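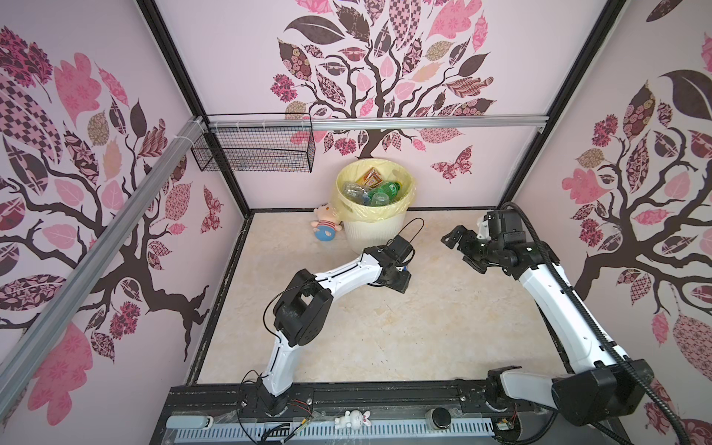 Bottles and cans in one small bin: caps on or off, and do I have to peel the labels?

Waravbridge Community Help > Home > Trash and recycling
Asked March 2024 by pinkwallpaper66

Hi all! We moved to Waravbridge in November and I still haven't figured out the recycling. We've got a little corner with pink tree wallpaper (came with the place, I've grown weirdly fond of it) and the bin lives there, a white plastic one with a yellow bag folded over the rim. Everything goes in it. Water bottles, green soda bottles, cans, the odd carton, and there's usually a stuffed toy keeping it company on the floor.

My problem is that it fills up ridiculously fast, and then I read three different leaflets and they all say different things. One says caps off, one says caps on, one says squash everything flat and the next says please don't squash anything. I'd like to get it right before the bag goes out again.

The bit I'm really stuck on is the ring that stays around the neck after you twist the cap off. Mine are the blue ones, and they do not want to come off. Do I have to cut them? And what about the label with the barcode on it, if I want the deposit back?
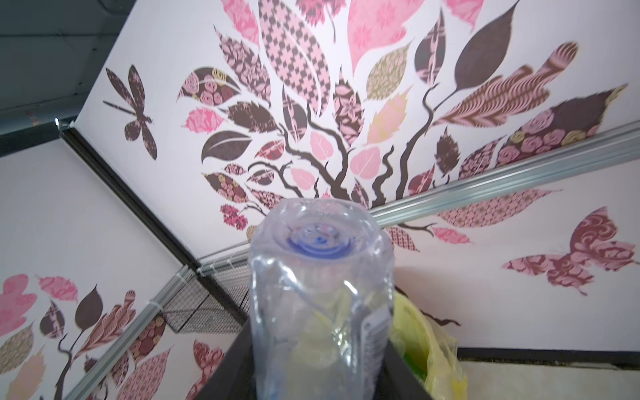 Page 1 of 2

Also, is it OK to leave the cans in with the plastic? There's a black wire basket hanging on the rail back there and I was wondering about using that for cans, but I don't want to start a whole system if it all goes in the same truck anyway.

Pusance

Leave the rings alone! I used to snip them off with kitchen scissors and all I got was a sore thumb. They can stay on. Same with the caps, at least where I take mine: empty the bottle, squeeze some air out, screw the cap back on so it stays small. You'll get nearly 2 bags' worth into one.

Labels are different if you're doing deposits. Don't peel them and don't crush those bottles, the machine has to be able to read the barcode and a bad crease right through it can get the bottle spat back out. I lost a whole afternoon to that once.

Mudaliar_on_the_hill

just chuck it all in, its what I do

Lultudness

Please don't just chuck it all in, lol. It depends which pickup you're on, so look at the sticker on the lid of your outside cart before you do anything else. If it says mixed containers then cans and plastic can ride together. If it doesn't, use your wire basket for the cans, that's a great spot for them. Rinse them first or you'll get ants.

What helped me was tipping the lot out on the floor every so often and sorting it there. Takes me 15 minutes, and that includes the arguing over who left a full inch of soda in one.

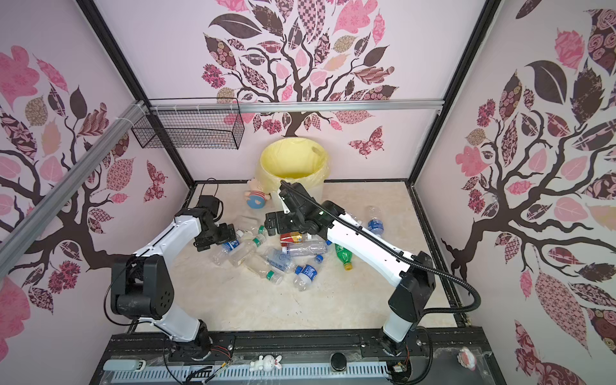

2 min read

I go by pile: plain water bottles together, the green soda ones next to them, then the cans off to one side. Anything with liquid in it goes to the sink. Then the deposit ones go in a separate bag and the rest go back in the bin. Cartons are their own thing and I'd check before mixing those in, my old place took them and this one didn't.

pinkwallpaper66

Thank you both (and thanks Mudaliar, I guess?). Went out and checked and my sticker does say mixed containers, so the cans can stay where they are. Still no idea about cartons. I'll call and ask.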